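Slate-effect laminate or real slate for a bench top?
Forum: Workshop and Utility Rooms

fenlandjoiner
2018-04-30
Replacing the top on a utility room bench, 1665 mm long, against a plain wall. Shortlist is a Berkell slate-effect laminate on chipboard, or real slate from a local yard. Budget is tight but can move. Main worries are heat from a soldering station, and the front edge chipping. Has anyone run either for a few years?

grout_line
Real slate. Laminate scorches the first time you put something hot down, and you can't sand it out. Slate marks too, but a wipe of mineral oil hides most of it. Get it honed. Riven looks good in a brochure and is useless for anything that has to sit flat.

Konstantinidis
Disagree on two points. A soldering iron belongs in a stand, so the heat question is mostly about hot pans, and this is a utility room. Second, slate at 20 mm over that length needs continuous support or it will crack at a cut-out. Laminate on a 38 mm core will span between cabinets without complaint.

What goes wrong with laminate is water getting in at the joints. Seal every cut edge before fitting, including the underside above a washing machine or dryer.
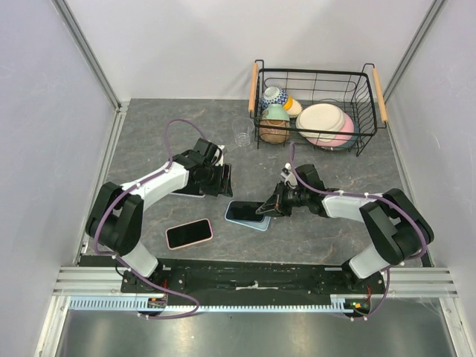 On finish, go matt and go dark grey with some veining. Gloss shows every scratch under a strip light, and a plain dark top shows dust and dried water spots within a day. An irregular vein in rust or off-white breaks that up. Check the pattern repeat before ordering. The cheaper Renwood boards repeat often enough that you notice it on a long run.

grout_line
20 mm doesn't crack if it's bedded properly on ply. I've fitted plenty. The ones that fail are sat on dabs of silicone with a void under the sink.

fenlandjoiner
There is no sink, so no cut-out except a cable hole at the back. Does that change anything? The carcasses are level to within 2 mm over the full length.

Konstantinidis
It helps the slate case. A round hole cut with a core drill is far kinder than a square corner. 2 mm is fine for laminate; for stone I would pack it out first.

tallowby
Worth asking the yard where the slate comes from. Some imported stuff has iron in it and goes rusty in damp rooms. Nice if you like that look, less so if it bleeds onto a white wall. Leave an offcut in a tray of water for a week and see.

grout_line
Agree with that test. Lemon juice on the other half as well. If it goes dull and pale there is carbonate in it and I would send it back.

Konstantinidis
Edges: post-formed laminate has a rounded front that takes knocks well. A square edge with 2 mm ABS tape is repairable. Don't use the iron-on strip that comes in the box, it lifts near any heat source. Skonach do a decent contact adhesive for the tape, but keep the room aired.

fenlandjoiner
Quote is back from the yard and it is well over twice the laminate before delivery. Going with laminate, matt, square edge, ABS tape. Will fit in August when the boiler is out of the way.

tallowby
Buy the spare length of tape now. They change the colours.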